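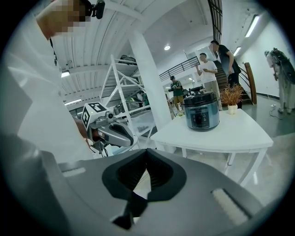
About Parura

Parura supplies and installs shelving, tables and small storage fittings for workrooms, stockrooms and teaching spaces. The company was started by Ayman Cherkaoui and Dumisani Ntuli, who still sign off on every floor plan before it goes to a customer.

What we supply

Our range is kept short. There are 53 catalog items in 3 product lines:

Himis - open metal shelving with diagonal cross-bracing. Shelf height is set at installation and can be changed later with a hex key.
Ngcobo - rectangular work tables on slender legs. Sold singly or in matched pairs.
Flonier - hooks, bins, label holders and shelf dividers that fit the Himis uprights.

White is the standard finish for shelving and tables. Other colors are made to order and add 7 working days.

How a room is planned

Every job begins with a measured drawing. We record wall lengths, ceiling height, door swings, outlets and any pillars that run floor to ceiling. Pillars get their own line on the drawing: a rack placed beside one must leave enough clearance to reach the fixings on that side.

Tables are placed after the shelving. Corners that project into a walkway are marked on the floor with tape, and the customer walks the route before the layout is approved. Bags and personal items are given a shelf of their own on the plan. If they are left out of it, they end up on the work surface.

Installation and service

Racks are leveled, braced and then loaded from the bottom shelf up. The installer leaves a load card with the permitted weight for each shelf, and a copy stays in our records under the job number. We have completed 324 rooms to date, most of them in rented buildings where drilling into the walls is restricted - freestanding bracing is used in those cases.

Spare shelves, feet and braces are held in stock for every item in the current catalog. Orders for parts should quote the job number printed on the load card.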